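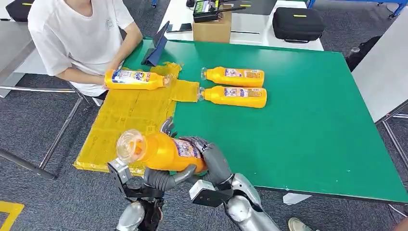 The robot's two hands hold a yellow bottle over the green table during the open day at Cirkach.

1 March 2018
By Tsion Beyene

The robotics firm Cirkach opened its workshop in Pillmont to the public at the end of February, and 180 visitors came to see how its two-handed robot handles ordinary bottles.

The task looks easy for a person. A yellow plastic bottle must be picked up, turned, and given back in a good position for the next worker. For the robot, which the staff call Kassa, it is a difficult job. The bottle has round shoulders and a smooth surface, and the fingers must press enough to hold it but must not bend the plastic.

Visitors stood in small groups near the table. Each demonstration took three minutes, and after it there was time for questions. The most common question, especially from older visitors, was if the robot can also open the cap. The answer was no, not yet. The engineers want first to have a secure grip with both hands, and they expect to begin the work on caps later this year.

The company has kept a record of its trials with bottles since it started them last autumn. Until the open day the robot had made 1,144 attempts. Cirkach did not say how many of them were successful, but an engineer told the visitors that most of the mistakes happen when the bottle passes from one hand to the other.

Among the guests were teachers from the technical school in Amstead, who came with a group of their students. One of the teachers said that her students know robot arms from books, where the arm usually has a simple clamp with two parts. "Here they see fingers, and they understand at once why it is more complicated," she said.

Some visitors asked about jobs. Two packing companies in the area already have contact with Cirkach, but there is no contract at this moment. According to the firm, the robot is still too slow for a real packing line and will stay in the workshop for the rest of the year.

Cirkach plans a second open day before the summer. Schools that want to come with a class can write to the office in Pillmont. Entrance will be free again, and groups should register in advance.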